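4.2 Comparison of the Selta and Oltau Controllers with a Rod Finger

The second set of trials kept the arm and the end tool fixed and changed only the controller. The arm was the Plostia unit used in Section 4.1, and the tool was the single rod finger in place of the two-jaw gripper. A rod cannot grasp. It can only push, and it gives the controller very little contact area with which to correct an error. For this reason it was considered a stricter test of low-level control than the jaw tools, where the grip itself tends to hide small errors in path following.

Selta is a position controller. It follows the commanded path as closely as the joint limits allow and treats contact with a block as a disturbance to be rejected. Oltau is a compliance controller, which lets the tip yield under load and then recovers the path over the next several control steps. Both received the same path commands from the same planner, at the same rate, and both were limited to the same tip speed. The gains for Selta were those supplied with the arm. The gains for Oltau were tuned in May by Alaric Calloway at the Lindsay site and were not changed after the trials began.

Trials were run over 32 starting layouts. In each layout the planner chose a target block and a straight push, and the same push was then carried out under each controller, with the blocks returned to their marked starting places between runs. The order of the two controllers was switched from one layout to the next. A trial was counted as a success if the center of the target block came to rest within 20 mm of its goal and no other block had been moved. Trials in which the planner failed to find a path were removed before the controllers were compared, as they carry no information about either one.

The two controllers differed less in overall success than had been expected. Where the target stood well apart from its neighbors, both completed nearly every push, and the resting errors were too close to separate. The difference appeared in crowded layouts. Selta held its line but often drove the target into a neighboring block, which then moved as well. Oltau was more likely to slow at first contact, and the target tended to rotate in place before it slid. This rotation was helpful for round blocks, where it had no effect on the goal position, and harmful for blocks with sharp corners, which at times slipped off the side of the rod altogether.

Descent of the finger was also examined. The planner lowers the tip to a fixed clearance of 2 mm above the board before any sideways motion. Under Selta this height was repeatable. Under Oltau the tip settled slightly low when the arm was extended toward the far side of the board – an effect we attribute to the gravity model rather than to the compliance law itself – and in a small number of runs it touched the surface. These runs were kept in the results.

One limit of the comparison should be noted. Block pose was estimated by a fixed camera, and the estimate was poorer whenever the finger stood between the camera and the target. The loss affected both controllers equally, but Oltau, which takes longer to finish a push, spent more time without a good estimate.

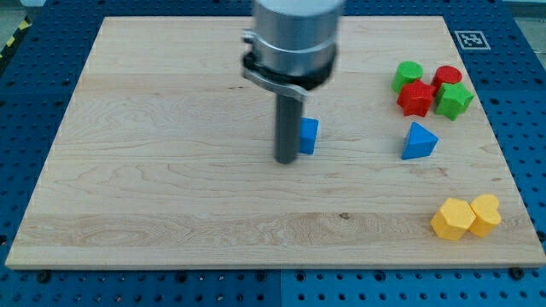
Figure 5. Test layout for the controller comparison, with the rod finger lowered over the board. Layouts of this kind combine isolated and grouped targets, so that one arrangement can be used for both easy and crowded pushes. The blue cube is partly hidden by the finger, a case in which the pose estimate is weaker, while the blue triangular prism farther to the right stands clear of its neighbors. The green and red blocks toward the far right are close enough together that a push on one of them is scored as crowded, and the same rule is applied to the touching yellow hexagon and heart near the front corner. The left half of the board is left open in this layout.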